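Home | Forums | Shop & Home Automation | New Posts | Search

Thread: Anything out there that folds laundry yet?

**tinsnips_54**
Saw the Ellberg video again, the one with the stack of towels. Ten towels, same size, same color, on a white table with nothing else on it. Call me when it does a winter coat on an unmade bed. My wife wants to know if we should wait for one of these or just replace the dryer. I said dryer.

**palletjack**
Dryer. We had a Drornano arm on trial at work in February, loading cartons. Great on cartons. One box with a popped flap and it stood there till a person came over. And cardboard holds still.

**mossy_gate**
I think you're both being hard on it. Five years ago none of them could pick up a sock. The Brasanden folks say 60 shirts an hour now.

**tinsnips_54**
Shirts that arrive flat, one at a time. Who flattened them?

**mossy_gate**
Fair, but that's still work I wouldn't be doing.

**quarterturn**
Cloth is the worst case and I don't see video clips changing that. A mug has one shape. A padded jacket has a new one every time you drop it, and half of it is hidden under the other half. You find a hem by feel. Two flat fingers don't feel much — they pinch, and if they pinch the lining along with the shell you get a lump.

Look at what a pair of grippers has to deal with, even with a person's hand on one of them: 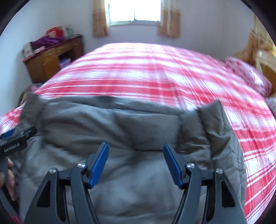
Padded garment on a plaid bed, two grippers, blue ribbed pads.

Find me the corner you'd grab first. I'd go for the pointy one on the right and I'm still not sure what it belongs to.

**palletjack**
Plaid sheet under it too. Our camera at work lost its mind over striped tape.

**mossy_gate**
Ribbed pads ought to help with slippery fabric, no?

**quarterturn**
They might help it hold on. Knowing what to hold is a separate problem. Alvarado wanted a 10 minute setup per garment type when I asked them. I can fold a lot of jackets in ten minutes.

**tinsnips_54**
Ordered the dryer. It comes Sunday, and I'm carrying it down the stairs myself.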